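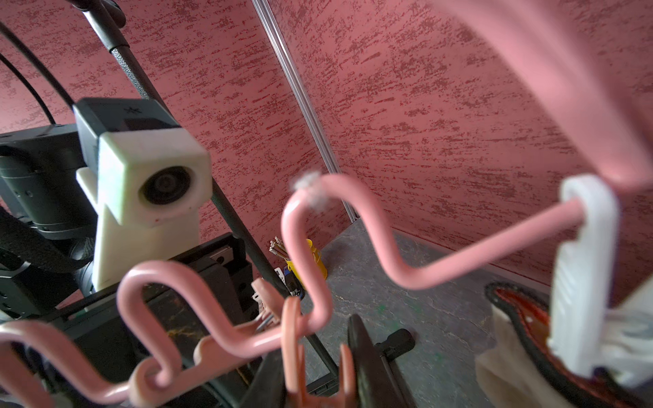

Every time I take one hanger out of the box, four more come with it, and I would like to know whether I'm storing them wrong or whether they all do this. So wrote a customer this fall, and we get some version of the same message most weeks. We have put the answer first and added the other questions that reach the Firnside hanger desk most often.

Why do my hangers tangle?

Mostly shape. A plain triangular hanger has one hook and not much else to catch. A wavy or zigzag wire hanger has a dip at every bend, and each dip can take the hook, clip or notch of whatever is lying next to it. Plastic hangers with notches for straps do the same thing from the other side. Put wavy wire and notched plastic loose in one box and they will lock together. You are not storing them badly, but you will have an easier time if the two kinds are kept apart.

How do I get a tangled bunch apart without bending the wire?

Lay the whole bunch on a bed or a table. Don't hold it up and shake it, as the weight pulls the loops tighter. Look for the hanger lying on top and find one of its ends. Slide that end back the way it came, following the bends, and turn the hanger over if it stops. Take the plastic ones out as soon as they come free and set them in a separate pile. Clips should be closed before you start, or removed if they are the kind that slide off.

If a wire hanger will not move, leave it and work on the one below. Pulling hard is how the coating gets scraped.

A wavy hanger has bent out of shape. Can I fix it?

A small bend, yes. Wrap a dishcloth around the wire and press it back with your thumbs, a little at a time. Pliers will cut through the coating unless the jaws are padded. If the wire has a sharp kink, it will be weak at that spot and we would not hang anything heavier than a scarf on it.

What are wavy wire hangers for?

Scarves, ties, belts, tights, and anything else that slides along a straight bar and ends up in a heap at one end. Each dip holds one item in place. They also work for camisoles and swimwear with thin straps. They are a poor choice for shirts and jackets because the bends leave marks in the shoulders.

There is lint stuck to the coating. How do I get it off?

Soft coatings pick up fluff from knitwear and from the bottom of the closet. Wipe along the wire with a damp cloth, folded over so it cleans both sides at once. For fluff that stays put in a bend, use a strip of tape or an old toothbrush. Soak very dirty hangers in lukewarm water with a drop of dish soap for 30 minutes, rinse, and hang them over the tub until they are dry all the way around. Do not put coated wire in the dishwasher. The heat can loosen the coating at the ends, and water then gets to the metal.

Can I use them while they are still damp?

Wait. Water sits where the coating meets bare wire, and it can leave a rust mark on light fabric.

How should I store spare hangers?

On a rail if you have the space, all hooks facing the same way. If not:

Stack wavy hangers flat, with the bends lined up, and tie the stack loosely at both ends with string or a strip of fabric.
Hook plastic hangers together over a length of dowel or a cardboard tube.
Keep loose clips in a jar or a zip bag. They are the first thing to go missing and the first thing to snag.
Do not use rubber bands on coated wire for long. They dry out and stick.

A shallow box is better than a deep one. With a deep box you end up reaching in and pulling from the bottom.

How many hangers should I keep?

As many as you have clothes to hang, plus a few for guests and laundry day. Most people who write to us have far more than they use. One household sorting out three closets and an attic reported 819, of which they kept fewer than half. If you have a bag of hangers you have not opened in a year, you can probably let it go.

Can plastic hangers with broken notches or hooks be repaired?

A snapped hook can't be repaired in a way that will hold. A broken notch matters only if you hang straps from it. Rub the rough edge with a nail file so that it doesn't catch on fabric, and use the hanger for shirts.

My clip pieces have come off. Are they sold separately?

Clips for the Bevan range are sold in bags, item 3383. They fit Bevan bars only. Clips for the Umov range are fixed at the factory and cannot be replaced, so please do not force them along the bar. If you are not sure which range you have, look at the bar: Bevan bars are round and Umov bars are flat on the underside.

Do the clips leave marks?

They can, on velvet, suede and thin knits. Fold a piece of tissue paper over the waistband before you clip it. Where a clip has a metal part, check that part for rust now and then.

Can old hangers go in the recycling?

It depends on where you live. Coated wire is two materials stuck together and many curbside programs will not take it. Hard plastic hangers are often refused too, as the hooks jam sorting machinery. Ask your local program before you put them in the bin. Thrift stores and dry cleaners will sometimes accept usable ones, sorted and untangled. Call first.

Do you take hangers back?

Our Pukov store accepts clean hangers of any make at the front counter, up to 60 per visit. Bundle them by type. We cannot accept them by mail. The counter was closed for remodeling in April and is open again during normal store hours.

How long do I have to return a new order?

Unused hangers in their original packaging can be returned within the period printed on your receipt. Opened packs are fine as long as everything is there, including the clips. Please don't send them back loose in a bag. It takes us a long time to separate them, and any with a scraped coating cannot be credited.

I have a question that isn't on this page.

Use the contact form at the bottom of the site and choose Hangers and Rails from the list. Include the item number if you have it.

Page last updated December 2024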